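### 3.2 Storing nested sets

The second group of items in the study was made up of things sold as sets: mixing bowls, food containers with lids, measuring cups and measuring spoons. We treated these apart from single utensils. A set has a stored form, usually a stack, and a used form, when the pieces are spread over a counter or a sink. Getting from the second back to the first takes a small amount of work every time, and our interest was in how much of that work people are willing to do.

Households in Militz and Olmedo filled in the kitchen diary described in Section 2. Of the 223 households that returned a usable diary, 158 owned at least one set of measuring cups. We asked each of these to write down where the cups were kept, whether they were stacked, and whether any piece was missing. We did not ask about brand or price. Two questions about the age of the set were dropped after the pilot, as most people could not answer them.

Answers to the first question fell into four groups: a drawer shared with other utensils, a cupboard shelf, a hook or rail, and a container of their own. The shared drawer was the most common answer by a wide margin. Hooks were used mainly with metal cups that had a hole at the end of the handle. Containers were mentioned by 57 households, and this covers a range of things, from a glass jar to a plastic basket bought for the purpose. Several people put down more than one place. In those cases we used the first one they wrote.

Stacking was reported less often than we expected for cups kept in a drawer. The comments suggest why. A stack of cups with handles is tall at one end and flat at the other, and it tips when the drawer is pulled. Once it has come apart, the cups slide under other things, and the next user takes out the one that is needed and pushes the drawer shut. One diary from Olmedo says, "They start the month in a pile and then they just live where they land." Cups kept in a container were more often reported as stacked, although we can't say from the diary which came first. People who like order may also be the ones who buy baskets.

Missing pieces were recorded for all storage places. The smallest cup was named most often, followed by the largest. Some of the notes make clear that the cup was not lost but had moved somewhere else in the house, usually into a bag of flour, rice or pet food, where it was used as a scoop. We counted these as missing from the set, since they were not there when the set was put away. A stricter reading would lower the figure, and Table 5 gives both versions.

### 3.3 The basket task

The diaries rely on what people remember, so we added a short table task at the Skenow site. The aim was to look at the stack itself: how the cups go together, how they sit in a small container, and what the handles do. The material was chosen to be cheap and easy to replace. We used plastic measuring cups in several colors and open plastic baskets with a handle slot, of the type sold for shelves and bathroom cabinets. The Wideo diary form was adapted to log each run, with one line for each cup and a space for notes.

At the start of a run the cups could be stacked or spread out. The run ended when the set was in the small basket or when the time limit was reached. We logged the order in which cups were placed, whether a cup was taken out again, and the final direction of the handles. Other objects were left on the table. A kitchen counter is rarely clear, and we wanted the working space to have something solid at its border. Figure 4 has two views from the same session.
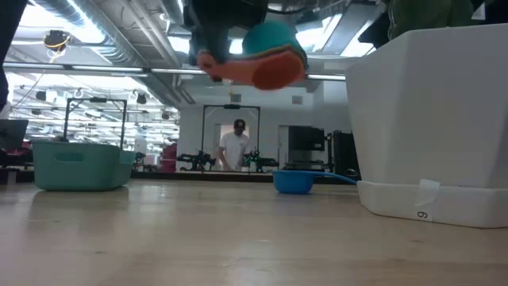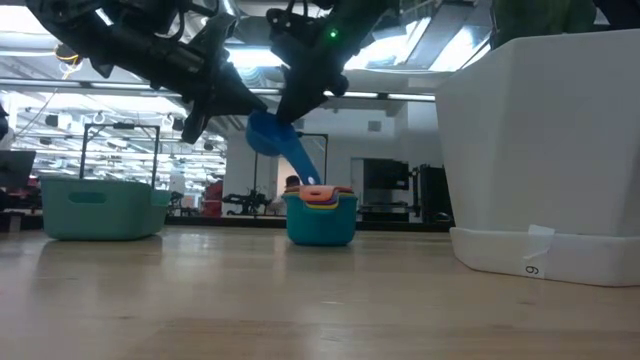

**Figure 4.** Colored plastic measuring cups and baskets in the table task at Skenow, with the white planter at the right.

Color turned out to be a mixed help in this task. In a set where each size has its own color, a person who knows the set can pick the next cup without comparing bowls. A person who does not know it gets no hint, as the colors follow no order that can be guessed. A nested stack does show its colors at the rim, and in the second view of Figure 4 the bands of orange, red, purple and yellow can be read from the side while the stack sits in the small basket. This makes it possible to check which colors are in a stack without lifting it out, provided that the rims stand above the wall of the container. With a deeper basket the check has to be made from above, and there the inner cups hide most of the outer ones.

Handles were the other main point. Long, flat handles pointing the same way make a stack that is easy to pick up but needs room on one side. When they point in different directions the bowls may still nest, but the handles catch on the wall of a narrow basket and the upper cups sit at an angle. Short handles cause less trouble. In our notes a cup was most often taken out again for its handle and seldom for its size. We would therefore advise anyone choosing a container for such a set to measure the longest handle first and the widest bowl second.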